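Dusetti Lab Puts Two Grippers Through Their Paces
Posted 4/14/25 in News, Workshop
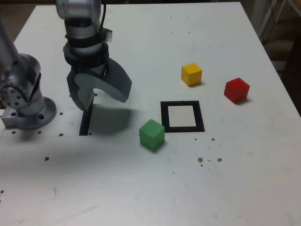 Anyone who has been past the Dusetti automation lab lately will know that the gripper comparison is well under way, and we are very happy to be able to share a little of how it is going. The question is a simple one – which of two grippers should we buy for the teaching benches before classes start again in September? – but getting a fair answer has kept everybody busy for a good many afternoons. The candidates are the Zorance, with its straight parallel jaws, and the Gudier, which closes in a curve and is meant to be more forgiving when a part is not quite where the program expects it. Each one gets the same task, which is to pick up a colored cube and set it down inside the black square on the white table. There is a red cube, a yellow one and a green one, all much the same size, and the red and green ones are deliberately left at odd angles so that the gripper has to cope with corners as well as flat sides.

Each gripper will make 200 attempts before we compare the totals, and a cube has to end up fully inside the border to score. One that comes to rest on the black line goes down as a miss (there was some lively discussion over that rule, as you can imagine!). We also write down every time a cube is nudged away before the fingers close, even if the arm manages to grab it on a second try, as this is the sort of thing that drives students up the wall when they are running their first programs.

So far the Zorance has been the quicker of the pair and very tidy when the cube is square to its jaws. The Gudier takes longer to open, and we lost most of one afternoon to its cable, which kept tugging at the connector until it was strapped down properly. On the turned cubes, though, it has been doing nicely, and a few people who came in firmly on the other side have started to waver.

A word of thanks is due to our friends at Kováčik, who lent us a spare controller when ours began dropping its connection halfway through a run. We had to throw those attempts out and start them over, which was a little painful, but the new one has behaved well and both grippers are now being tested on the same settings.

The lab will be open to visitors for 2 hours on the last afternoon of testing, starting at 11 minutes past one, right after the lunch bell. Come by and see the arms at work, and do bring your questions. Please leave bags and coffee cups on the shelf by the door. The full results will be posted on this page once the last attempts have been counted.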